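PADICO PUTS FOUR CAMERAS THROUGH KITCHEN DUTY

Head camera comparison finishes in December, and we've picked one

Hello again from Padico! I'm Tiina Sjöberg, I look after testing, and I've spent far too much of this winter thinking about dishwashers. We've just finished comparing head cameras for our kitchen robot work, and I'm very pleased to say the Ternatex wide unit will be going on all our machines from the spring.

We tried four cameras: two from Ternatex, one from Lefèvre and a prototype we built ourselves (more on that poor thing in a moment). Each one had to cope with the same jobs — find the sink, find the handles, tell an open dishwasher from a shut one — and we ran 739 trials in all. Of those, 716 gave us recordings we could score. The rest went to a loose cable, which was mine.

I wanted a proper kitchen with stuff left out on the worktop, and lots of white, shiny surfaces. White doors on white walls are horrible for a depth camera. Ulises Chávez, who writes our controller software, wanted steel as well, so he got a sink and a dishwasher to worry about.
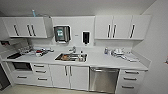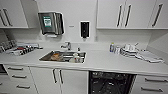

Two head-height views of the test kitchen: the dishwasher is open in the second.

The Lefèvre camera had the nicest colours by a mile, and I'd happily have it for my holidays. It did lose the edge of the worktop whenever the light bounced, though, and that's the one thing we can't put up with. The narrower Ternatex was steady but had to look left and right so often that every job dragged. The wide one sees the whole sink area in one go, and it found the dishwasher handle in 115 tries out of 115. I made Ulises check that figure twice!

Our own prototype got too warm after 30 minutes and has been retired to a shelf.

We also swapped the controller over to Dondeck halfway through, which I'd argued against and now have to admit was a good idea. The camera and arm keep time with each other much better, and Ulises has been unbearable ever since.

Grippers are next. We've got three sets waiting in their boxes and a long list of awkward cups, and I'll write again once we've got something worth telling you.

If you'd like the full results table or a chat about the trials, drop me a line through the Padico press page. Mornings are best.

ENDS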